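Notebook, break room bench, Wednesday in April

Started late, after lunch, which was a mistake because I'd already eaten and had to pretend to care about sandwiches. Anyway! This is the breakfast table setup for Vodham, second go. Last time I had everything pushed up against the wall and it looked like a shelf in a thrift store. So today it all went on the round table and I tried to make it feel like a corner where someone might really be getting breakfast together.

The Zotby notes ask for "small kitchen, light use" and leave the rest to us. I dug through the Bhuiyan crate for appliances and came up with the black toaster oven and the white pop-up toaster. I went back and forth on having both out (who has both? well, my parents do, so fine) and kept them both. The oven gets the middle because that's where the sandwich goes, and the toaster sits off to the left of it.

Bread: plain white, from the bag in the freezer, out on the counter since morning. I built the sandwich on the table and put it on the rack by hand. First try I lined up the slices perfectly and it looked like a prop, so I did it over and let the top one slide a bit. Much better. Please don't straighten it if you're working on this after me, I know it's tempting!

Door all the way down for the loading position. It takes up way more table than I expected, and I had to shove everything else back or out to the sides before I could open it. Worth remembering when we get to the smaller table, since I'm pretty sure it won't fit there with the toaster next to it.

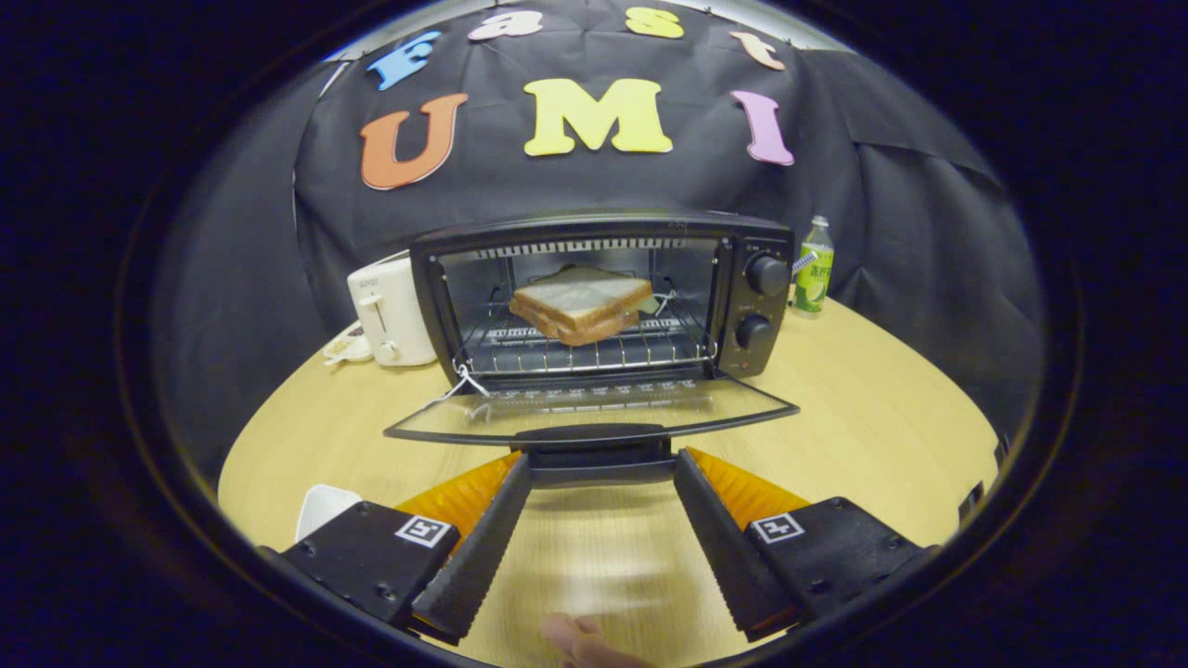 Vodham breakfast table, second layout, oven open with the sandwich on the rack.

The green-capped bottle started out in front and I kept bumping it with my sleeve, so it moved to the back on the right, and it can live there from now on. Same with the striped straw. The little plastic package stayed out front by the toaster. I like it there, a table with nothing lying on it looks wrong to me.

Things to fix or check:

The thin white tag down at the lower left of the oven front. I want to snip it but I don't know if Brider needs the appliances back the way they came. Asked, no answer yet. Leave it alone until we hear.

Rack position. I'd like to try one slot lower if there is one. Getting the sandwich in on my first try I scraped the top slice and left crumbs all over the door glass. Wiped it with a damp paper towel, then a dry one, and it streaked anyway. Bring the good cloths from the other room.

Tape marks. I put 2 small bits of blue tape under the oven feet so it goes back in the same place. If the table gets turned, the marks turn with it, so don't measure from the wall like I did the first time.

Bread for tomorrow: take it out by 7 and leave the bag closed. And somebody please buy more, we're down to the heels.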